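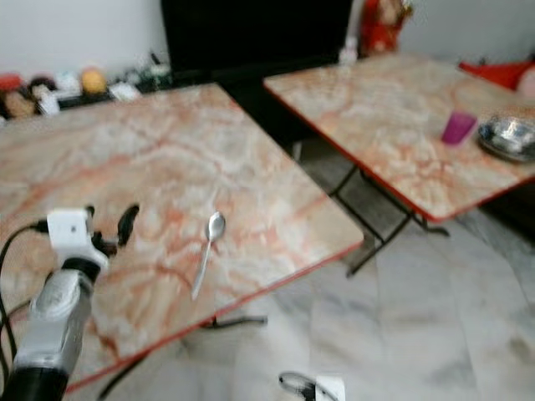 Two Arms and a Long Wish List

Haf Bellis had the Perinus kit out of its boxes and answering commands before I'd finished reading the safety sheet, and I read fast. It's a two-armed robot sold to clubs, small labs and the sort of person who already owns too many screwdrivers, and for the past month it has been the most interesting thing in my working life.

The pitch from Primetti, who make it, is simple. You get a pair of arms with grippers, a camera up top and a smaller one at the wrist, and software called James that lets you guide the arms through a job by hand and keep a record of every move. The parts list runs to 355 items (most of them screws, it must be said). Bellis, who has built three kits of this kind, put ours together with Aled Owen over a long wet weekend in July and they were still speaking at the end of it.

I started with kitchen things, as everyone seems to. Cups are easy and plates are hard. Spoons sit somewhere in between and are much more fun, with a handle so thin and so close to the tabletop that the fingers have to come in low and straight. The Perinus is lovely at this! The wrist turns without any of the jerky little corrections I remember from older kits, and when I nudged a finger a hair to the left, a hair to the left is where it went.

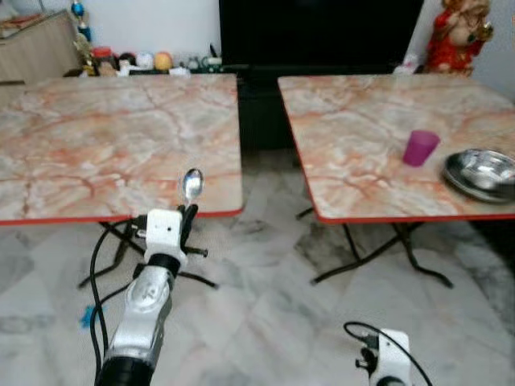
Spoon in the left gripper, with a cup and a steel plate on the second table.

It took me an afternoon to get my hand in. I logged 70 tries at the spoon that day, and So-ying Kwok, who writes training guides for Primetti, went through the log with me over the phone. Her advice was to slow down by half and stop steering with my shoulders. She was right on both counts, and my next 35 tries were far calmer to watch.

What I like most is the wrist camera. From the head camera you judge where things are in the room, and that gets you close, but the last inch is a guess. Switch to the wrist and there are the fingertips, with whatever is under them filling the picture.
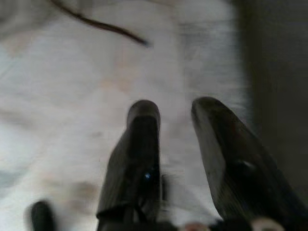 It does blur when the arm is moving quickly, and I'd love a faster shutter in the next version. Eleri Price, who runs the robot evenings at the Ratden makers' club, told me her members simply pause for a beat before closing the fingers, and I've picked up the same habit.

Other grumbles are small ones. The cable from the gripper loops out along the arm and I kept wanting to tidy it, though the manual warns you to leave slack for the wrist. James takes an age to start. The printed guide skips from step 34 to step 36, and Alun Jenkins at Primetti cheerfully admitted that 35 got lost at the printer and is now on the website (it's the one about tightening the base, so do go and read it).

Version 2 of James is promised for spring, with a playback mode that lets you scrub through a recording from both cameras at once. I've asked to hang on to the kit until then. Bellis wants it back for the club, and we're still negotiating.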